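How to Test Whether a Robot Arm Can Put Things Away in a Drawer

By Nigel Ellwood
22 February 2020

Putting a thing in a drawer is a good first chore for judging a home robot. It needs a pull, a grasp, a placement and a push, and you can run it on a piece of secondhand furniture. This page covers how I set up the test, what to write down, and what a fair result looks like.

What you need

A small cabinet with at least two drawers and real handles. A full water bottle and an empty one. A few other things from the kitchen. A notebook. Any arm with a gripper that can reach the floor side of the lower drawer will do.

Step 1. Place the cabinet

Put the cabinet where the arm can reach the handle with its elbow still bent. If the elbow is straight at the handle, the arm has nowhere to go when it reaches past it. Mark the cabinet feet with tape. Cabinets creep when drawers get pulled, and a small shift will spoil the next run.

Step 2. Split the chore into four parts

Score these separately: open the drawer, pick up the object, put it in, close the drawer. A single pass or fail tells you very little. Maximiliano Bravo ran 104 trials on his Tamis arm last July and scored only the whole chore. He had to run them all again to find out that closing was the weak part.

Step 3. Start with the drawer already open

Do the placement first and leave the handle for later. Pulling a handle is a separate problem, and you will lose days to it. Open the lower drawer by hand, all the way, and have the arm bring the object over it.

Step 4. Leave some clutter out

A bare cabinet is too easy. Leave food, dishes and packages on top, as people do at home. The arm has to get past them to reach the drawer, and its cameras have to tell them from the thing it is holding. Keep the same clutter for a full set of runs, then change it. 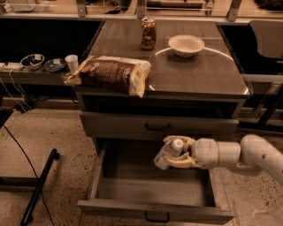
Placement step: bottle held sideways over the open lower drawer, snacks and a bowl left on top of the cabinet.

Step 5. Watch the release

Clear plastic bottles are hard. They flex, they roll, and depth cameras often see straight through them. Lower the bottle as far as the gripper fits before letting go. Count a drop as a fail, even if the bottle lands in the drawer - you would not want the same thing done with a glass.

Step 6. Close and log

Push near the middle of the drawer front. Write down the time for each part and any help you gave. One nudge by hand means that run does not count.

What to expect

My own log has 300 runs with the bottle. Placement is good enough that I would trust it with plastic. Closing works most of the time. Opening by the handle is still poor, and the full chore, start to finish, is much slower than a person.

So can a machine tidy a nightstand yet? With one known cabinet and a few known objects, mostly yes. In a strange bedroom, no. Moving the cabinet 13 inches was enough to break my setup until I measured it in again.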